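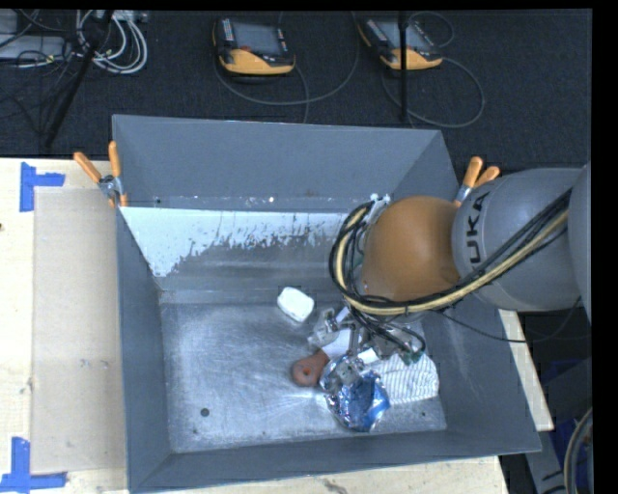 The bin-picking cell with the gripper down among the test items. The foil package is directly below it.

Bin picking by self-training: a second look at the Bronar numbers

21 Feb 2019

Readers of this newsletter will know I have a low tolerance for the phrase "learns by itself." It came up again this month, in a report from the Bronar lab on grasping mixed household goods out of a metal bin, and I spent longer with it than I had planned. Part of the work is good. I have trouble with the part that will get quoted.

The method first. Elikem Baidoo and Lieselotte Voß start with a grasp predictor that has seen no human labels at all. The arm makes an attempt, the gripper reports whether its fingers closed on something, and that yes or no becomes the training signal. Over 4,000 attempts the predictor is retrained at fixed intervals, and each new version picks the next batch of grasps. Plenty of groups have done something similar. What Baidoo and Voß add is a rule for choosing where to try: the arm is pushed toward grasps the model is unsure about, with a penalty for repeating a spot near a recent failure. They call the rule Tostness, after a village one of them used to live in, and I will leave that there.

The claim is that Tostness reaches the same success rate as random exploration with far fewer attempts. On their plots it does. The curves pull apart early and stay apart, and the authors were decent enough to show the individual runs as well as the average.

Now look at how many runs there are. Two per condition. With two runs you can draw a line and you can draw another line, and if one of the four had gone badly the whole figure would look different. Valentin Bachmann, who reviewed an earlier draft, told me he asked for more and was told the cell was booked. I believe it. Robot time is expensive and everybody is short of it. But then the abstract should say "in two runs," and it says "consistently."

My second complaint is the object set. The report lists 29 items, which sounds varied until you read the table at the back. Most are stiff, fist-sized and easy to close a finger on. The crumpled foil and the soft cloth goods, the kind of thing that makes warehouse people lose sleep, are a small share of the total, and results for them are folded into the overall average. Foil is a nuisance for depth cameras because it throws light around, and a scratched metal floor under it does the same. Cloth gives way when you press it, and a finger sensor can call that a success when all it has is a fold. I would like to see those items on their own line. I asked. Voß says the breakdown exists and will go in the journal version.

That raises the question of the label itself. If the gripper decides what counts as a grasp, the gripper's mistakes go straight into the training data. The authors checked a sample by hand and found the error rate "acceptable" – no number given. Acceptable for what? A model that learns to please a sensor will get very good at pleasing the sensor.

Aldo Gentile at Provico, who has been running bin cells for longer than most of us have been writing about them, is kinder than I am. His view is that any rule that cuts down on wasted attempts is worth trying, and that he would happily run it overnight on his own parts to find out. Fair enough. He also said he would not change a production line on the strength of it, so we may not be so far apart.

What would change my mind is not complicated. More runs, a different bin, and a test on goods the model has never touched. Leopold Pfister's group has the Zamani set, which is heavy on bags and wrappers, and they have offered to share it. If the Tostness curves still separate there, I will say so in this space and mean it.

Until then I would file this under promising. The sampling rule is simple, the code is readable, and the write-up is more open about its failures than most – section 5 on stuck grasps near the bin walls is the best thing in it, and the one part I would hand to a new student. Skip the abstract.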